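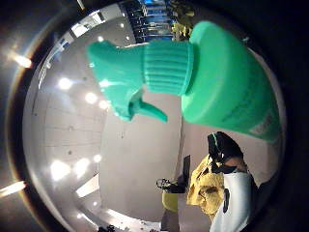 Hard water, again

When I moved into the flat in Karelach the kettle had a white crust on it within a month. The landlord said to boil vinegar in it. I did, and the crust came off, and three weeks later it was back. I have been keeping notes on it ever since, and a few people have asked for them, so they are written up below in the order I would want to read them.

Hardness is the calcium and magnesium dissolved in the water. Most of it is present as bicarbonate. Heat drives off carbon dioxide, the bicarbonate turns to carbonate, and calcium carbonate is close to insoluble, so it settles on whatever is hottest. In a kettle that is the element or the base plate. In a shower there is very little heating after the boiler, and the deposit on the glass comes mostly from evaporation. Two mechanisms, one white residue.

I bought a drop test kit in March and ran it on the kitchen tap. The method is simple. Fill the tube to the line, add the reagent one drop at a time, shake, stop when red goes to blue-green. Mine took 31 drops by the scale on the leaflet, which put it in the top band. I repeated it from the bathroom tap and got the same figure. Etelka Vörös, two floors up, ran it on hers and got 7.

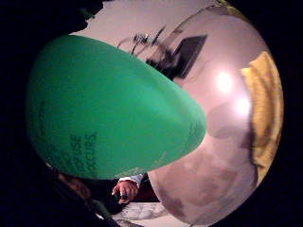 That difference bothered me for a while. Same riser, same supplier, same afternoon. Her kitchen tap turned out to be fed through an ion exchange softener left by the previous owner, in the cupboard behind the waste pipe. She had been topping up the salt on instruction without knowing what it was for. With the bypass open her reading matched mine.

An ion exchange softener swaps calcium and magnesium for sodium. The resin fills up and is then flushed with brine to reset it. It does not lower the total dissolved solids by any useful amount, and drops left to dry will still leave a mark, but the mark is a sodium salt and comes off with water. Calcium scale needs an acid.
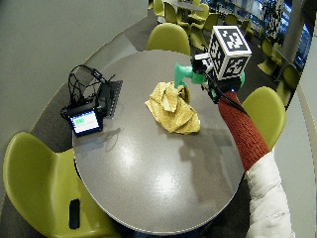 For acid I use citric, bought as powder from Fekete, the hardware shop by the tram stop. Vinegar works but it is weak for the price and the smell stays in the kettle. I dissolve 100 grams in a liter of warm water, leave it in the kettle for half an hour and rinse twice. For shower glass the same solution goes on with a cloth, and any one will do, including the sort of crumpled mustard-yellow thing that gets left bunched up on a table. Rinse it out afterward, as citric acid left to dry in fabric makes it stiff. Keep it off marble, limestone and cement grout, all of which contain carbonate and will etch.

Barnabás Tóth asked whether the magnetic clamp devices work. I fitted one to the cold feed for a summer and weighed the scale from the kettle before and after. I saw no change I could separate from my own weighing error. The clamp is in a drawer.

Next is a small softener under my own sink. The cupboard is narrow and the stopcock is in the way, so the valve has to be turned through a right angle first. I have a quote for the plumbing and am waiting on a second.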